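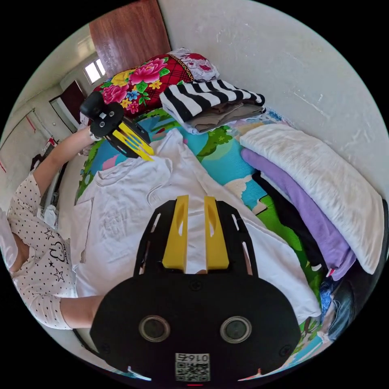 Section 4 covers the first filling of the Plarkevar upright garment steamer, the first heating and the normal order of work on everyday clothing. It assumes that the pole, hanger and hose have been fitted as set out in Section 3. Before the steamer is switched on, each item should be laid out flat and checked for stains, loose threads and care labels. A bed gives enough room for this, and a white T-shirt spread out on one shows marks that are easily missed when the same shirt is on a hanger. Stains must be washed out first. Steam can fix them in the cloth.

4.1 Before first use

1. Remove the card ring from under the water tank and the film from the control dial.
2. Check that the voltage on the rating plate matches the mains supply. The plate is on the underside of the base, next to the drain plug.
3. Stand the base on a level, hard floor. Do not stand it on a deep-pile carpet, which can block the air slots.
4. Leave a clear space on all sides of the base. The hose must be able to rise to the steam head without a sharp bend.
5. Unwind the mains lead completely.
6. Confirm that the drain plug is tight. Hand pressure is enough; do not use pliers.

Note: The Plarkevar is rated at 1000 watts. It may be used on a normal household socket but should not share an extension lead with a heater, kettle or tumble dryer.

4.2 Filling the tank

1. Turn the dial to 0 and pull the plug out of the socket.
2. Lift the tank straight up by its handle.
3. Turn the tank over and unscrew the cap anticlockwise.
4. Fill with cold tap water up to the MAX line. The tank holds 600 ml at this level.
5. Screw the cap back on. The rubber seal must sit flat all the way round.
6. Turn the tank upright over a sink and look for drips.
7. Lower the tank on to the base until it drops into place.

A small amount of water runs from the tank into the base at this point, and bubbles may be heard. If water appears on the floor, go to 4.7.

In hard-water areas use a half-and-half mix of tap water and distilled water. Do not use distilled water alone. Water from a tumble dryer, water softened with salt, and scented ironing water are all unsuitable and are not covered by the guarantee.

CAUTION: Never add vinegar, starch or descaler to the tank for normal use. The descaling procedure is in Section 6 and uses the drain plug, with the tank removed.

4.3 First heating

Carry out these steps once, without a garment on the hanger.

1. Hang the steam head on its hook, with the face pointing away from walls and curtains.
2. Plug in. The ring around the dial lights red.
3. Turn the dial to the middle setting and wait until the ring turns green.
4. Let the steam run for eight minutes.
5. Turn the dial to 0 and leave the head on its hook until the ring goes out.

A faint smell and some white specks are normal during the first heating. The specks are dust left in the hose during assembly. Wipe the face of the head with a damp cloth once it has cooled.

4.4 Settings

Low: silk, viscose, fine knitwear, lace trimmings. Use the fabric guard.
Middle: cotton jersey, polyester, blended shirts, light wool.
High: linen, denim, heavy cotton, curtains that have already been hung.

The care label always takes priority over this list. If the label has been cut out, start at Low and try the inside of a hem. Waxed cotton, suede, leather and anything with glued decoration should not be steamed at all.

4.5 Steaming a T-shirt or jersey top

Jersey is the easiest cloth to begin with and is used here for the full procedure. Woven shirts differ only in the collar and cuffs, which are dealt with in 4.6.

1. Place the top on the hanger and centre the neckband. The side seams should fall straight.
2. Wait for the green ring.
3. Hold the head upright and keep it away from the cloth for the first few seconds, until any water has cleared from the nozzle.
4. Pull the hem down gently with the free hand. Wear the heat-resistant glove supplied.
5. Begin at the shoulder and move the head down in one slow pass. Let the face of the head touch the cloth lightly.
6. Repeat in strips across the front, then turn the hanger and do the back.
7. Steam the sleeves last, from the top of the sleeve to the cuff.
8. Leave the garment on the hanger until it is fully dry. Folding it while damp puts new creases in.

Printed designs should be steamed from the inside of the garment. Do not rest the head on a print or a transfer, even at Low.

Stubborn creases across the chest usually come from packing. Steam these from the inside first, then from the outside, pulling the cloth slightly as it cools. Do not pull the neckband — it will stretch and will not recover until the next wash.

A full tank lasts for roughly 25 minutes at the middle setting. When the level falls below the MIN line the ring flashes and the heater shuts off. Refill as in 4.2. There is no need to wait for the base to cool, but the dial must be at 0 and the plug must be out.

WARNING: Steam causes burns. Never steam clothing while it is being worn. Do not aim the head at people, pets, sockets or light fittings. Keep the hose above the level of the base, and do not let it hang in a loop. Water collecting in a loop is pushed out through the head as hot drops.

4.6 Collars, cuffs and pleats

1. Fit the crease clip to the head by pressing the two side tabs until they click.
2. Fasten the top button of the shirt and turn the collar up.
3. Close the clip over one end of the collar and draw it along to the other end.
4. Turn the collar down and press the fold with the gloved hand.
5. Undo the cuffs, open them out and treat them in the same way.

For pleats, close the clip at the top of the fold and work downwards. Heavy pleats may need two passes. The clip becomes hot in use and must be left to cool on the head before it is removed.

4.7 Faults during first use

Ring does not light. Check the socket with another appliance. Check that the lead is pushed fully home at the base.

Ring is green but no steam appears. Lift the tank and refit it. If the valve pin under the cap does not move when pressed with a finger, the cap should be replaced.

Gurgling in the hose. Lift the head to full arm's height for a few seconds so that the water drains back into the base.

Wet patches on the garment. The hose is looped, or the head was used before the ring turned green.

Water under the base. Switch off, unplug and remove the tank. Tighten the drain plug by hand and dry the floor before trying again. If the leak continues, stop using the steamer.

Spare caps, seals, gloves and crease clips are stocked at the Gullamitz parts counter and can be ordered by post from the Rolluvport service address printed on the guarantee card. State the serial number from the rating plate with every order.

Section 4 revised Feb 8, 2026. Technical text: Indrek Tamošiūnaitė. Storage and emptying are covered in Section 5.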